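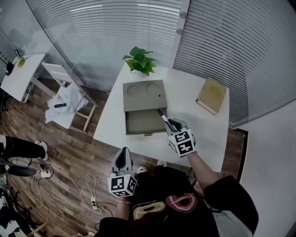
Wanpen Chaimongkol wrote to ask why her nickel parts come off the rack looking lovely and then show faint brown tide marks after a night on the shelf, even though she rinses them twice and the rinse water looks perfectly clear. She wondered if she should be changing her brightener. Please don't touch your brightener yet, Wanpen! I would look at the rinse tanks first, and I'm going to go through it slowly, as I get a letter like this most months and my short replies never seem to cover it.

Clear water can still be dirty water

Nickel solution thinned down in a big tank of water is very hard to see. By the time your rinse has a green tint to it, it has been carrying far too much salt for a good long while. So the first thing you need is a conductivity meter, the small pocket kind. Ours is a Stillo and it has been dropped more times than I care to admit, but any decent one will do as long as you check it against a standard solution now and then.

Take a reading of your incoming water before you do anything else and write it on the wall by the tank. Mine comes in at 311 microsiemens, and yours will be different, maybe very different. There is no point chasing a number in your last rinse that is lower than what comes out of your pipe.

Setting up a counterflow rinse

You probably have two rinse tanks already, each with its own hose running into it. Plenty of small hand lines are built that way (our old Burkus line was, and we ran it like that for years without giving it a thought). You'll get much cleaner parts from the same water if you let it run through both tanks in turn, going the opposite way to the parts.

1. Stop the line and drain both tanks. Scrub the walls and the bottom with a soft brush, and do get into the corners, where the slime likes to sit.

2. Raise the second tank, the one your parts visit last, so its overflow sits a little higher than the water level in the first. We used 2 inches and it has been plenty for our flow.

3. Bring the fresh water into the second tank through a pipe that reaches down near the bottom, on the side away from the overflow. If the water comes in at the top it just skates across the surface and leaves, and you've paid for it and got nothing. Check with your local water people about backflow protection, too, as a pipe end sitting under the surface will need it.

4. Run the overflow from the second tank down to the bottom of the first, again on the far side from where that tank spills over.

5. Send the overflow from the first tank to your waste treatment, the same as before. Never straight to the drain.

6. Fill, start the flow gently, and run a few normal racks before you take a reading.

Now read both tanks. When I did ours the first tank said 943 and the second was only a whisker above the tap, and I was so pleased I went and fetched people from the office to look at it. Take readings at the end of a busy shift as well, when the tanks have had a proper workout. My own rule is that if the first tank goes over 1,000 I open the valve a bit more. You may settle on a different figure once you've watched your own parts for a few weeks.

Let the racks drip

All this plumbing is wasted if you carry half the plating bath across with you. Lift the rack slowly, hold it over the nickel tank, tilt it so that any cups or blind holes can empty, and count to ten. It feels like forever when you're behind on an order. Put a sloping drip board between the tanks as well, leaning back toward the bath.

Then look at the racks themselves. Cracked coating holds solution in the splits and lets it weep out later, and I found three bad ones in the Sombatkul job last May after I had blamed the water for a week. Cut them out of use until they can be stripped and recoated.

Drying

Don't let parts sit wet between the last rinse and the dryer. If your tap water is hard, a final dip in warm deionized water helps a great deal with spotting, and that dip wants its own meter reading at the start of each shift. Blow out the threads and folds with clean, oil-free air before the parts go in the oven.

If the marks still come back after that, Wanpen, send me your readings from both tanks and tell me what shape the parts are. Folded edges and spot-welded seams are a whole other letter.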